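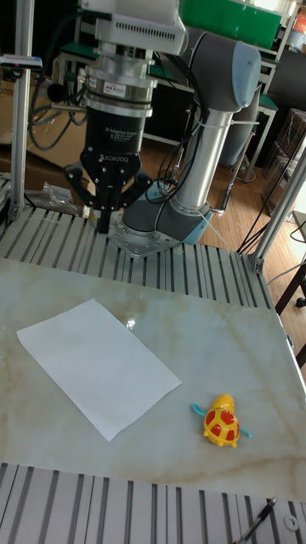

홈 | 강의계획 | 강의자료 | 과제 | 공지

작업장 자동화와 직무 변화
제5강 강의자료: 소형 완구 포장 공정의 로봇 셀 도입
담당: Kayode Ugwu

인쇄하기 | 이메일로 보내기

1. 이번 강의의 범위

지난 강의에서는 컨베이어 기반 고정식 자동화를 다루었다. 이번 강의에서는 한 대의 로봇 팔이 작업대 하나를 담당하는 소규모 셀을 대상으로 한다. 사례는 완구 조립·포장 업체 Gamis의 포장 공정이다. 설비 사양은 필요한 범위에서만 언급하고, 작업 내용이 어떻게 나뉘고 다시 묶이는지를 중심으로 본다. 용어는 제2강 자료의 정의를 따른다.

2. 도입 전 공정

Gamis 포장반의 인원은 23명이며, 주간 근무조 하나로 운영되었다. 한 근무조의 처리량은 2285개였다. 제품은 단품 무게 400 g 이하의 소형 완구로 한정된다. 작업자 한 명이 다음 순서를 모두 수행하였다.

가. 상자에서 제품을 꺼내 작업대에 놓는다.
나. 외관을 확인한다(도색, 이물, 파손).
다. 포장지를 펴고 제품을 올린다.
라. 싸서 봉한다.
마. 출고 상자에 넣고 수량을 기록한다.

공정 분석에서 자주 누락되는 부분은 나와 다의 중첩이다. 숙련 작업자는 제품을 옮기는 동안 손 안에서 돌려 보며 검사를 끝낸다. 표준작업서에는 두 단계가 따로 적혀 있으나 실제 동작은 하나이다. 이 차이가 뒤에서 문제가 된다.

3. 작업의 분할

로봇 셀에는 다의 일부, 즉 제품을 집어 포장지 위로 옮기는 동작이 배정되었다. 가, 라, 마는 사람이 계속 담당한다. 나는 별도 단계로 분리되어 셀 앞쪽의 검사 자리로 이동하였다.

집기 동작의 난이도는 제품의 형상에 크게 좌우된다. 직육면체는 마주 보는 두 면을 잡으면 되지만, 둥근 등딱지나 옆으로 튀어나온 지느러미발이 있는 제품은 접근 방향에 따라 접촉점이 달라진다. 놓인 방향이 매번 다르면 파지 자세도 매번 다시 정해야 한다. 포장지의 경우 위치뿐 아니라 회전각이 함께 주어져야 한다. 작업대에 비스듬히 놓인 종이를 사람은 의식하지 않고 보정하지만, 셀에서는 이 보정이 하나의 계산 단계가 된다.

배경면의 조건도 기록해 둘 필요가 있다. 밝은 상판 위의 흰 종이는 경계 대비가 낮고, 상판의 반사광은 검출 결과를 흔든다. Gamis에서는 이 때문에 조명 위치 조정이 새로운 일상 업무로 추가되었다. 직무기술서에는 반영되지 않았다. 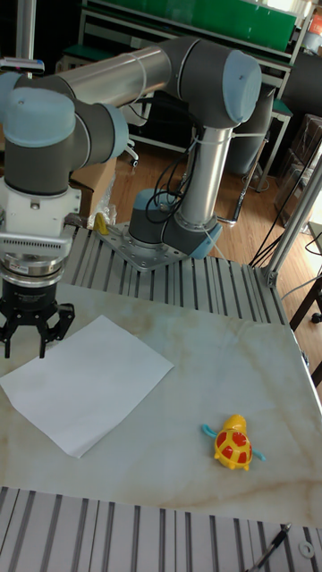

그림 5-1. 작업대 위로 내려온 그리퍼. 흰 종이가 비스듬히 놓여 있고 그 오른쪽 아래에 거북 완구가 있다.

4. 셀 담당자의 업무

셀 도입과 함께 '셀 담당'이라는 직무가 생겼다. 포장반에서 2명이 전환 배치되었으며, 제어 소프트웨어 Vekach의 사용 교육을 받았다. 담당 업무는 다음과 같다.

- 근무 시작 전 원점 확인, 그리퍼 손가락 마모 점검
- 케이블 고정 상태 점검(관절부 간섭 여부 포함)
- 정지 발생 시 원인 코드 입력 및 재가동
- 작업대 및 프레임 위의 잔류물 제거(필기구, 와셔, 비닐 등)
- 신제품 투입 시 파지 자세 등록

넷째 항목은 사소해 보이나 정지 원인과 관련된다. 사람이 하는 작업대에서는 펜 한 자루가 놓여 있어도 옆으로 밀어 놓고 일을 계속한다. 로봇의 동작 영역과 그 주변에서는 같은 물건이 관리 대상이 된다. 정리정돈의 기준이 작업자 개인의 습관에서 설비 조건으로 옮겨 간 사례로 볼 수 있다.

다섯째 항목은 숙련의 소재와 관련된다. 파지 자세 등록에는 어느 부위를 잡으면 도색이 긁히는지, 어느 방향으로 내려놓아야 싸기 쉬운지에 대한 지식이 필요하다. 이 지식은 기존 포장 작업자에게 있다. 등록 화면에는 좌표와 각도만 입력되므로, 근거가 되는 판단은 기록에 남지 않는다.

5. 나머지 인원에게 나타난 변화

5.1 작업 속도의 결정권
도입 전에는 작업자가 가에서 마까지의 순서 안에서 속도를 조절할 수 있었다. 도입 후 라 단계의 작업자는 셀의 주기에 맞추어 제품을 받는다. 주기가 일정하다는 점은 부담을 줄이기도 하고 늘리기도 한다. 면담에서는 오전에는 편하고 오후 3시 이후에는 쫓긴다는 응답이 반복되었다.

5.2 검사의 분리
나 단계가 독립하면서 검사 작업자는 하루 종일 같은 자세로 외관만 본다. 손으로 돌려 보는 동작이 줄어 바닥면 결함의 발견이 늦어졌다. 라 단계 작업자가 싸는 도중에 결함을 발견하여 되돌려 보내는 비공식 절차가 생겼고, 11월에 작업서에 추가되었다.

5.3 대기와 개입
셀이 정지하면 라 단계 작업자는 대기하거나 다 단계를 손으로 대신한다. 안전 규정상 동작 영역에 들어가려면 셀 담당이 먼저 정지 상태를 확인해야 한다. 셀 담당이 자리를 비운 동안의 대기 시간을 누구의 실적으로 계산할지가 반장 회의에서 논의되었으나 정해지지 않았다.

5.4 임금 등급
셀 담당의 등급은 한 단계 올랐다. 검사 작업자의 등급은 그대로이다. 검사 단계의 책임이 늘었다는 이의가 제기된 상태이다.

6. 비교 사례: Jibrin

부품 분류 업체 Jibrin은 같은 종류의 셀을 도입하면서 검사 단계를 분리하지 않았다. 작업자가 제품을 손에 들고 확인한 다음 지정 위치에 내려놓으면 로봇이 가져간다. 처리 속도는 Gamis의 배치보다 느리지만 되돌림 절차가 필요 없다. 셀 담당은 고정 직무가 아니라 교대 순번으로 운영한다. 교육 대상이 많아지는 대신 정지 시 대기 문제가 작다.

두 사례의 설비 차이는 크지 않다. 단계의 경계를 어디에 두었는지가 다르며, 직무 변화의 차이는 대부분 여기에서 설명된다.

7. 토의 주제

1) Gamis의 공정에서 나와 다의 경계를 다시 설정한다면 어디에 둘 것인가. 처리량과 검사 품질을 모두 고려할 것.
2) 파지 자세 등록에 포함된 숙련 지식을 기록하는 양식을 설계하라. 한 쪽 이내.
3) 5.3의 대기 시간 귀속 문제에 대해 작업자, 셀 담당, 관리자의 입장을 각각 정리하라.

제출은 강의 게시판 Mista의 과제란을 이용한다. 파일명에 학번을 넣을 것.

다음 강의: 원격 감시와 교대 인수인계

인쇄하기 | 이메일로 보내기

문의: 강의 게시판 질문란 | 저작권은 담당 교수에게 있으며 무단 배포를 금함 | 맨 위로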